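Ásdís Kirkegaard
House rules for hand-held gripper sessions, a thread (long one, get a coffee) 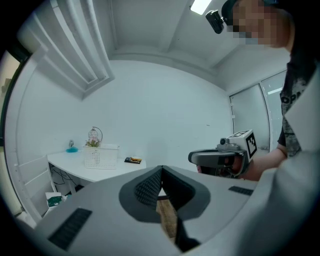
Two grippers in play, head camera on.

3 replies · 19 shares

1/ I've been promising to write up our recording rules since September, and Edvin Lindholm at Laxdal finally shamed me into it by sending me his, which were very good and very short. Mine are good too, I hope, and you can already tell they won't be short!

2/ First rule, and the one I'm fondest of: look at the pads before you pick anything up. Run a thumb along the lining, check for lint and crumbs, wipe it down if you find any. We write "pads ok" and our initials on the sheet. It feels silly for a week and then you do it in your sleep.

3/ Markers next. If your gripper carries a printed cube like the one beside that little camera module, keep your fingers off the faces and never put tape over a corner, however tempting. A scuffed face gets reprinted the same day. We don't color it in with a pen. (We did once. Edvin still brings it up.)

4/ Head straps! Snug, level, and adjusted by the person wearing it. I used to fuss over people's straps myself and I've stopped. Ask them to look down at their own hands and then up again, and if the strap slides, start over.

5/ Anybody who comes on video gets asked first, in plain words, and their face is blurred before a file leaves the building. That goes for friends who wander in to say hello as well. Same with rooms: if you're in someone's home or office, walk through it with them and ask what they'd like put away.

6/ Breaks. We stop after 19 takes, even when it's going beautifully. Especially then, I'd say, as that's when wrists get forgotten. Our Fonville batch was 1000 takes and we kept to this all the way through, and everyone was still on speaking terms.

7/ Last one for tonight: name the bad takes. Don't delete them, just mark them and write a word or two about why. "Dropped it" is plenty.

If your group does any of this differently, tell me, I'd love to steal from you.

19 likes · 2 comments

Related posts
Labeling bad takes without losing your mind
What we learned from the Elitz checklist
Ulteo meetup: notes on asking permission

Back to top · Contact · © Ásdís Kirkegaard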